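Caring for your round wooden table: frequently asked questions

Which tables does this page cover?
All round wooden tables sold by Sonberg, including the Leneck and the older Druleck. If yours is a Shibata folding table, please use the leaflet that came with it, as the finish is different.

How should I clean it day to day?
Wipe along the grain with a soft, damp cloth, then dry with a second cloth. Avoid scouring pads and anything containing bleach.

Why has the colour changed since I bought it?
Wood darkens and warms in daylight. Most of the change happens in the first year. Move bowls and mats now and then so the top colours evenly.

Can I leave plastic bags or packaging on the top?
Not for long. Thin plastic can hold damp against the finish and leave a cloudy mark, and printed bags may transfer ink. Clear them away when you have unpacked.

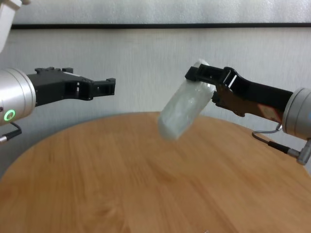
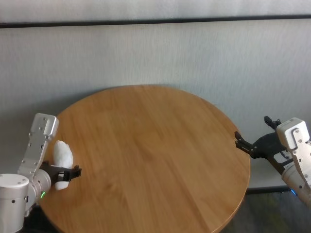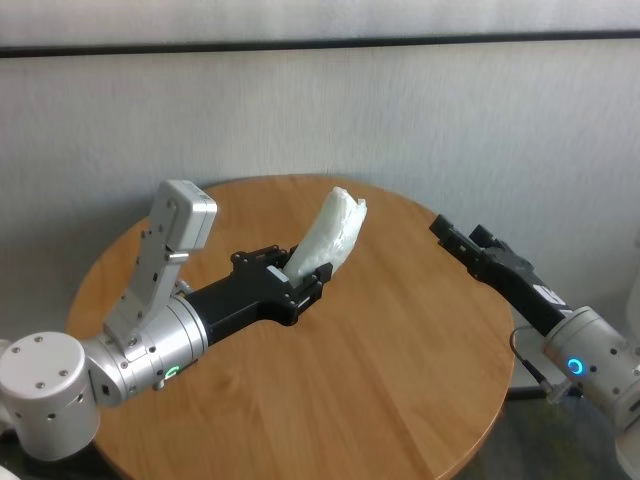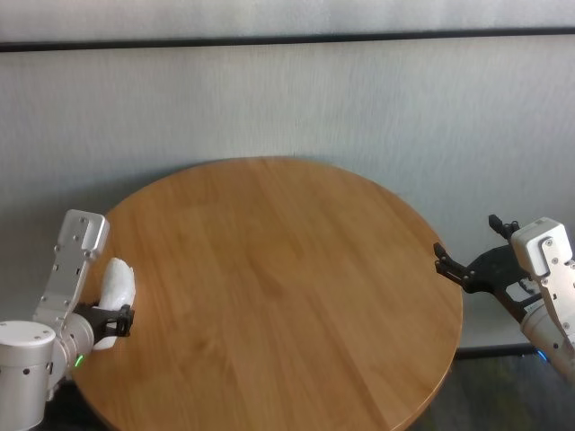

Round table with a visible grain, set in front of a pale wall.

How far from the wall should it stand?
Leave at least 5 cm so the rim does not rub against the paint. Keep it 100 cm from a radiator or stove.

I have a white cloudy mark. Can it be removed?
Often, yes. Leave the area uncovered for 42 hours. If the mark is still there, rub in a little furniture wax along the grain and buff it off. Marks that you can feel with a fingernail need refinishing.

Do I need to oil it?
The Leneck is lacquered and should not be oiled. The Druleck takes one thin coat of clear oil each August, or whenever the surface looks dull.

Can I sand out a scratch myself?
On an oiled top, yes, using fine paper and working with the grain. On a lacquered top, ask us first. Sanding through the lacquer in one spot will show.

Who do I contact about repairs?
Karine Doucette handles repairs and Kaede Ishida handles spare parts. Quote form 509 and attach a photo of the whole top as well as the damage.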